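Egg storage: keep the molded pulp tray or move to a plastic bin?

Posted in Kitchen and Pantry > Storage

grerine_pantry

I buy eggs on open molded pulp trays from a farm stand and store them in the refrigerator. The trays have no lid. I have two problems and would like to solve both without buying a second refrigerator.

First, the tray is wider than the door shelf, so it has to go on a main shelf, where it takes up space I would like to use for other things. Second, the pulp gets soft after a week or two. In August one tray sagged when I lifted it with one hand and I lost four eggs off the corner.

I have looked at the rigid plastic bins with a hinged lid. They stack, and they can be washed. My concern is that the cups in the one I tried were shallow and the larger eggs touched the lid. I also don't know whether moving the eggs from one holder to another is a good idea, given that every transfer is a chance to crack one.

Other details: the refrigerator runs at 37 degrees on the middle shelf. Eggs are bought washed. I use them at a steady rate and there are usually two trays on hand, one older and one newer. Is there any technical reason to prefer pulp over plastic, and is there a correct way to unload a tray so that it doesn't tip?

lengyel_coop

I pack eggs for sale on weekends, so this is from the packing side. Pulp is a good material for short storage. The cup supports the egg over a wide area of the shell and the wall gives slightly under load. It also absorbs surface moisture, which is the source of your second problem. A pulp tray taken in and out of a cold refrigerator collects condensation each time, and the fiber weakens. The tray is weakest along the low points between the cups, and that is where it folds when you pick it up by one side.

Lift with two hands, with the fingers spread under the middle rows and never by the rim. If you only have one hand free, slide a thin cutting board under the tray and carry the board.

On unloading, take eggs from alternate ends and keep the load balanced over the center. A full tray is stable. A tray with one end empty is not, particularly if it hangs over the front of a shelf. Grip each egg around its widest part and lift straight up until it clears the cup. Pulling it sideways drags the shell over the rim, and the rim is stiffer than the cup. If an egg doesn't come free, don't lever it. There is usually a little dried egg white from a cracked neighbor holding it to the fiber. Dampen the spot and wait a minute.

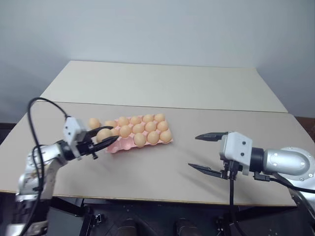 Work on a table or a counter and keep the tray flat on it. I see people unload straight from the refrigerator shelf, reaching over the front rows to get at the back ones, and this is where most of the damage at home comes from. Put the tray down first, with the long side toward you, so that every row is within reach. Don't park single eggs on a bare table beside the tray. They roll in a curve toward the narrow end and are hard to stop gently. A folded dish towel is enough to hold them.

Store the eggs with the wide end up. The air cell is at the wide end and the yolk stays better centered. If you move them to a bin, keep the same orientation.

As for pulp color, it makes no difference. Pink, gray and blue trays are dyed or made from different paper stock. I have used all of them and have found no difference in strength.

dudeck44

Just use the bin. Had one for years. Wash it when it gets dirty.

zorkell_home

I agree with most of what lengyel_coop wrote and would add some measurements on the bin side, as this was half of the original post.

Measure the clear height inside the bin with the lid closed, from the bottom of the cup to the underside of the lid. A large egg standing on end needs a little under 2 1/2 inches. I don't buy anything under 72 mm, and this leaves room for the occasional jumbo. Many of the cheaper bins are closer to 60 mm. They are made for eggs lying on their sides, and this explains the contact with the lid that you saw.

Check the cup diameter as well. In a cup that is too wide the egg leans against its neighbor, and you get shell-to-shell contact whenever the bin slides. Pulp does well on this point because the cups are deep and have raised posts between them.

For the sagging problem I would keep the pulp tray and put it on a rimmed quarter sheet pan if it fits, or in a shallow plastic drawer if it doesn't. The pan carries the load and the pulp only has to separate the eggs. It also slides out like a drawer, so you don't need to reach over the front row. Put the newer tray at the back and write the purchase date on the rim in pencil. Ink runs on damp fiber.

Do not wash a pulp tray or reuse one that has had a broken egg on it. It can't be cleaned properly. Compost it or throw it out.

grerine_pantry

The sheet pan fits on the middle shelf with the door closed. I will keep the trays and skip the bin for now. Thank you for the clear height figure. The one I tried measured 60 mm.

Last updated: Wed 11 September

Related threads
Condensation on refrigerator shelves after restocking
Which shelf is coldest in a bottom-freezer model?
Float test for eggs: how reliable is it?
Composting molded pulp and paper packaging
Stackable bins that fit a narrow door shelf
Removing dried egg from a wood table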